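Chapter 4
Writing a Life: How Biographers Choose What to Leave Out

A full life produces more paper than any book can hold. A single subject who kept letters, bills and diaries may leave 2000 items in one archive, and the biographer will quote from a small share of them. This chapter looks at how that selection is made and what effect it has on the reader.

We begin with scale. A biography of a ruler or a minister usually gives most of its pages to the years in office. Childhood is dealt with in a chapter or two, and old age often gets less. The pattern is so common that readers take it for the shape of the life itself. In Vakska, where parish lives were written by local clerks, the balance was different. A clerk might give 52 pages to a dispute over grazing rights and a single line to a marriage.

The second question is evidence. Some parts of a life are well recorded and others are hardly recorded at all. Money leaves receipts. Friendship leaves traces only when friends live apart and have to write. A biographer who follows the documents closely will therefore tend to produce a subject who travels, quarrels and pays bills. 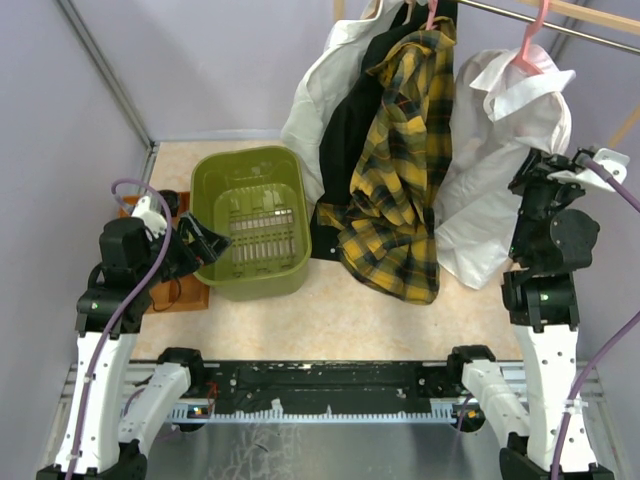
Some writers fill the gaps with general knowledge of the period. If we know how a merchant's house in Nemska was run, we can say something about the mornings of a merchant who lived there, even where no diary survives. The method is useful but it needs marking. Phrases such as "would have" and "must have" tell the reader that the author has left the record and is reasoning from other cases. When they appear several times on one page, check the notes.

The third question is order. Most lives are told from birth to death. A few begin with a crisis and work backwards. The Sutard lives, which we read in section 4.3, are arranged by place, so that the same year may turn up in three different chapters. Students often find them hard going at first. Keep a simple date list beside you as you read.

Before starting section 4.1, choose a biography you already know and find out how many pages it gives to the first 5 years of the subject's life. Write down the figure. You will need it for the exercise on proportion, where we compare it with the Tang extracts.

Comments

Is the date list for the Sutard lives printed anywhere or do we make our own?

Mine gave the early years one paragraph. Does a paragraph count as a page for the exercise?

Section 4.3 link goes to 4.2 for me.

Contact | Copyright | Back to top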